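Getting Sticky Residue Off Bottles, Scissors and Tabletops

By Elsie McPhee
June

Most label glue comes off with things already in the kitchen. Try the mildest one first and give it time to work before you scrub.

For plastic bottles you plan to reuse, fill the bottle with warm tap water and let it stand for 8 minutes. The glue softens from the inside and the label will often peel away in one piece. Don't use boiling water. Thin soda bottles shrink and go out of shape, and the cap won't seal afterward.
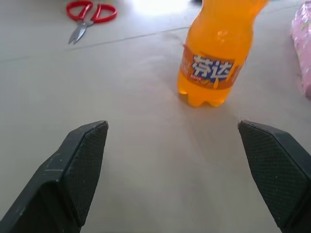
If a gummy patch stays behind, mix equal parts baking soda and cooking oil into a paste. Rub it on with your fingers, leave it while you do something else, and wipe it off with a paper towel. Wash with dish soap to get rid of the oil. Glass jars can take the same paste and a plastic scraper.

Scissors pick up glue from packing tape. Open them all the way, lay them flat, and wipe each blade from the pivot toward the tip with a cotton pad dampened with rubbing alcohol. Keep your fingers behind the cutting edge. Dry the blades and put one drop of light oil on the screw. Charmaine Adams wrote in to say she uses hand sanitizer for this. It works, but it takes longer and needs a second wipe.

Tabletops need more care, because alcohol can dull some finishes. Test a spot on the underside first. For everyday smudges, put 4 drops of dish soap in a bowl of warm water, wring the cloth out well and wipe in long strokes. Go along any seam instead of across it, so crumbs and water don't get pushed in. Dry right away.

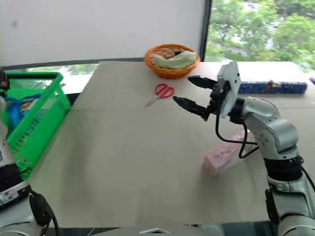 Light tabletops show smudges quickly. Wipe along the seam, then dry.

Woven baskets should not be soaked. Brush out the dust with an old toothbrush, working in the direction of the weave, then go over it with a barely damp cloth. If there is tape residue on the rim, press a fresh piece of tape onto it and pull. Repeat until it stops coming up. Let the basket air out upside down before you put bread or fruit back in it.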